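4.2 Do darker rooms really change how long people look?

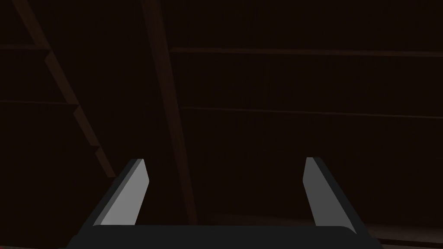
Figure 2. A dimly lit, computer-rendered interior in muted dark browns.

The claim that dim interiors hold a viewer's attention longer than bright ones has been repeated so often that few papers now bother to test it. Most trace it back to the Conby survey, which asked visitors to say how long they thought they had spent in a room. That is a measure of memory, and a poor one. People who are bored also report long visits.

We went back to the question with the Sarkeo viewing set, which holds 3368 timed viewings of still pictures from 909 adults. Dark interiors like the one in Figure 2 were looked at a little longer than bright ones, as the older work would predict. We are not convinced that this tells us much. When an image has low contrast, the eye needs more time to find the edges of things, and extra seconds spent working out where a beam ends are not seconds of interest. The Sarkeo timer cannot tell the two apart – nor, as far as we can see, can any of the tools used in the earlier studies.

A second problem is screen quality. Of the 909 adults, 710 took part at home, on their own displays, with no check on brightness. The rest used the matched screens at Millari, and in that smaller group the gap between dark and bright rooms shrank to the point where we would not want to defend it. Supporters of the effect may answer that a lab is an unnatural place to look at pictures. Perhaps so, but the same objection was not raised when lab results went the other way.

The Todorova scale, often used to rate "mood" in interiors, did not help. Scores for the dark rooms varied so widely between viewers that their average has little meaning. We report it in the appendix for completeness and make no use of it in the sections that follow.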